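Lenni Huttunen has spent the spring opening and closing drawers by remote control, and is not sure it has been worth it. "Ask me in August," Huttunen says, when I put the question directly. "I'd like to see one result that wasn't shown to me by the person who wanted it to be good."

The job, at Plostgate, is to gather examples for a learning system: an operator steers the arm through a chore, the cameras record it, and the recording goes into the pile. The company's pitch deck promises a machine that will cope with any drawer in any home. I asked how many drawer units the pile covers.

"Two," Huttunen says. "Same table for both."

A good operator gets through 80 recordings on a Tuesday. On the last count I was shown, 24 had been thrown out, mostly for hesitation. That bothers Huttunen more than the small number of drawers. "A person hesitates when the thing is hard. We delete that and keep the smooth ones. Then we're surprised when it charges ahead."
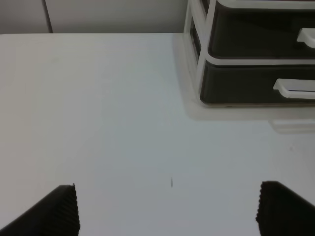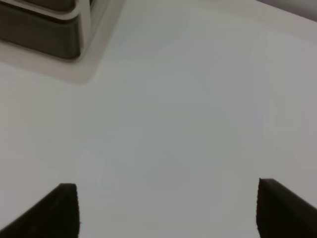 The gripper's own view of the table, fingers open and nothing between them.
Reading time: 2 min

Views like these are most of what the system gets to learn from, and I wondered aloud how much there was in them to learn. Huttunen had wondered too. "It's a lot of white table. The people at Camlow say the dull stretches matter, the approach and so on. Maybe. I haven't seen them test it."

Plostgate says its success rate has climbed since the winter. Huttunen read me the log over coffee: 33 tries, over half of them marked as successes, all on furniture the system had already met. What counts as a success? "The drawer moved. I'd want it open far enough to get a sock out."

Would a bigger pile fix it? Huttunen shrugs. "Everyone says more. I'd take fewer, from ten different kitchens, with the bad ones left in." The request has gone up twice. The answer so far has been a new target for recordings per shift.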